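Sorting out a desk full of leads and spare keyboards

Last updated in January by Hiyori Yokoyama

Clear the whole worktop first and put everything on it, keyboards included. It is easier to decide what stays when it is all out together.

Switch off at the wall before you unplug a power strip. Wipe it with a dry cloth only, and check the casing for cracks. Strips should never be plugged into each other.

Follow each cable from one end to the other before you pull. Tangled charging cables come apart faster if you free the plug end first. Wind each one loosely in loops the width of your hand and hold it with a strip of hook-and-loop tape. A 19 cm piece is long enough for most.

Turn keyboards upside down and tap the back. Go between the keys with a soft brush, then wipe the tops with a barely damp cloth. Pale keycaps show marks, so do these last with a clean side of the cloth.

Small plug adapters go in a lidded box, heaviest at the bottom. Label the lid with what is inside. Fedir Hnatiuk writes in to say he uses masking tape, as it peels off cleanly when the contents change.

Any lead you can't match to a device by Thursday can go to the recycling point.

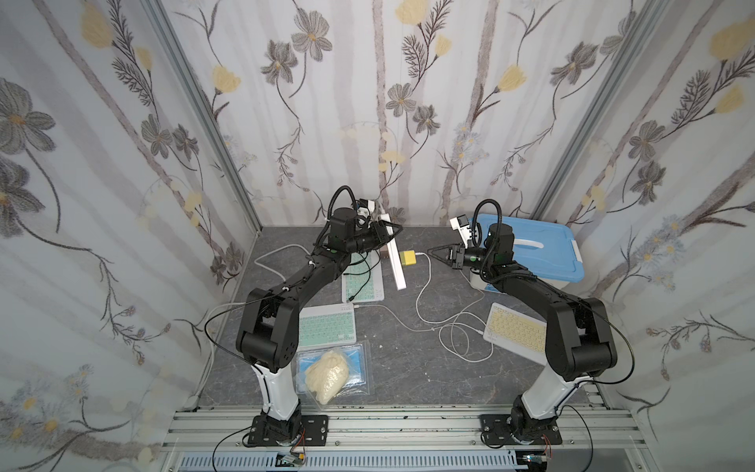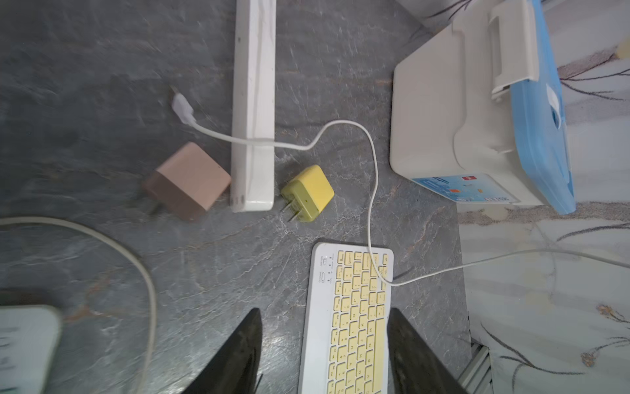
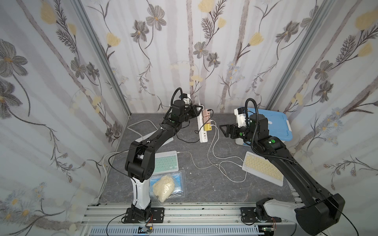
First picture: keyboards, power strip and lidded box out on the worktop.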